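# Keeping small things out of the hoover: a few workshop and playroom habits

Most of the bits that vanish in a house go under something. Put a strip of foam pipe lagging along the bottom of the sofa and the sideboard, cut to length with a bread knife, and they stop at the edge. A 50 mm strip suits most legs.

**Sorting.** Tip everything on to an old bed sheet. When you've finished, lift the corners and pour what's left back into the tub. It is faster than a brush and pan.

**Tubs.** Lids that clip on all four sides last longer than press-on ones. We had a set of Grumodetti tubs with press-on lids and the rims had split by January. Write the contents on masking tape on the front, not the lid, so you can read it when they're stacked.

**Washing.** Soft plastic and rubber pieces can go in a bowl of warm water with a drop of washing-up liquid. Leave them for ten minutes and go over them with an old toothbrush. Don't use bleach on anything coloured.
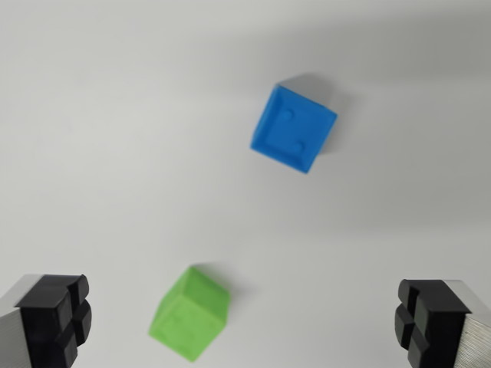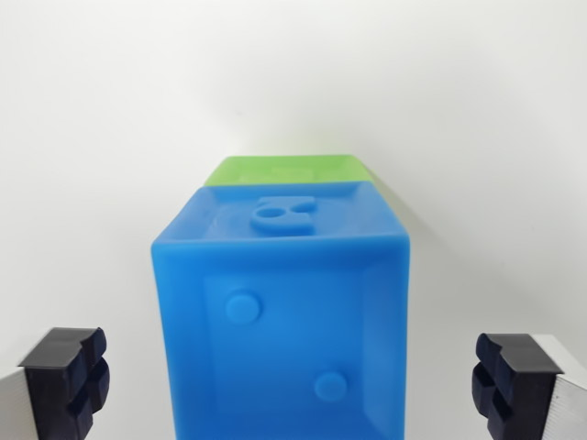 Drying takes longer than people expect, and putting things away damp is how a toy box starts to smell. Spread the pieces on a towel with gaps between them and turn them once. Anything with a recess holds water. A cube like the blue one, with its sunken panel and raised dots, should be stood on edge first and then dabbed in the corners with a cotton bud. Plain-sided blocks only need a wipe.

**White tables.** Wipe felt-tip off straight away with a damp cloth and a little bicarbonate of soda, rubbing lightly. Old marks may need two goes. Test a corner first if the top is painted.

**Sticky labels.** Cooking oil, left on for 90 minutes, then scraped with a plastic card. Wash the oil off afterwards or the dust will stick.

**Screws and hooks.** Jam jars, with the lids screwed to the underside of a shelf. Use two screws per lid so it doesn't spin. Keep odd ones in a single jar and empty it once a year.

**Batteries.** Take them out of anything going into the loft.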